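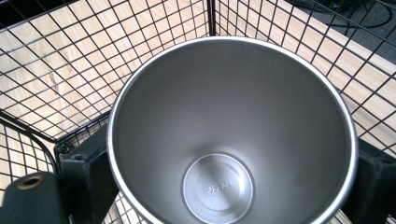
Week 2: Condensation, or why your drink sweats

Right, pens out. Last time I got through evaporation at a gallop and I could see a few of you glazing over near the end, so I'm going to take this one slower. If you missed it, get the notes off someone, you'll want the bit about vapour pressure before any of this makes sense.

Start with the air in this room. There's water in it, as vapour, mixed in with the nitrogen and oxygen and everything else. You can't see it (the white stuff over a kettle is already tiny liquid droplets, and yes, I will keep banging on about that until the exam). For any given temperature there's a limit to how much vapour you can have before it starts turning back into liquid. Warm air, high limit. Cold air, low limit. People love to say that warm air "holds" more water, like a sponge, and I say it myself when I'm tired, but please don't write it in an assignment. The limit would be pretty much the same if you took all the air away! It belongs to the water and its temperature.

Two terms to keep apart:

Relative humidity is how much vapour you've got compared with the limit at that temperature, as a percentage. It changes when the temperature changes, even if no water comes or goes.

Dew point is the temperature you'd have to cool the air to, at the same pressure, before it hits the limit. It doesn't budge when the room warms up or cools down, so long as the amount of water vapour and the pressure stay put.

I much prefer dew point. It tells you straight out whether a surface is going to get wet. Is the surface colder than the dew point? Then you'll get water on it. If your bathroom mirror is at 18 degrees and the dew point after a shower is 24, it fogs. Turn the heater on, warm the glass past 24, and it clears. Same physics as the inside of your windscreen on a winter morning, and the dew on the grass at footy training.

Now, the metal question. Every year someone tells me that metal "attracts" condensation. It doesn't. Stainless steel isn't even a brilliant conductor as metals go (copper leaves it for dead), but it's miles better than plastic. So a single thin wall of steel with ice water on one side gets very cold on the other side, and drops below the dew point quick smart. A foam stubby holder conducts so badly that its outside stays close to room temperature. Dry outside, cold drink. A double wall with a vacuum in the gap does the same job even better.

And here's the part I find lovely. When vapour condenses it gives back the energy it took to evaporate in the first place, which for water is a whopping amount, a bit under 2500 kilojoules a kilogram at room temperature. All of that gets dumped on the surface. So a sweating drink warms up faster than a dry one, and on a sticky Darwin arvo the condensation can be doing as much of the warming as the air is. Wiping the drops off won't save you either, the heat's already gone in.

Worked example, do this one with me. A sealed storeroom contains 875 grams of water vapour. It cools overnight, and by morning the air can only have 567 grams of it as vapour. How much has ended up as liquid? 875 minus 567 is 308 grams, so a bit over a cup of water on the walls, the window and whatever you've left on the shelf. Then the energy released: 0.308 kg times 2450 kJ/kg gives 755 kJ, near enough. Keep your units in every line, please. I mark the working as well as the answer.

We ran out of time for droplets versus films, so quickly: on a clean surface that water likes, it spreads out as a film. On a greasy or waxy one it beads up. Beads roll off and leave bare surface for more vapour to land on, so dropwise condensation shifts heat a lot faster. Power station engineers would adore it, but the coatings tend to wear out. Gudrun Sjögren is giving a guest talk on exactly that in March and I'd go even if you're only here for the credit points. She's a ripper speaker.

Prac reminders

Bring a towel. Closed shoes, no thongs, I have to send you home otherwise. You'll find the dew point by adding ice bit by bit to a container of tap water, stirring gently, and writing down the temperature when the outside first goes misty. Then let it warm and note when the mist disappears. Average the two. Don't breathe on the thing! Your breath is loaded with vapour and your reading will come out too high, and I'll be able to tell.

Reading is the humidity chapter, skip the section on psychrometric charts until we've done wet bulbs. Problem sheet goes in the box outside my office, stapled.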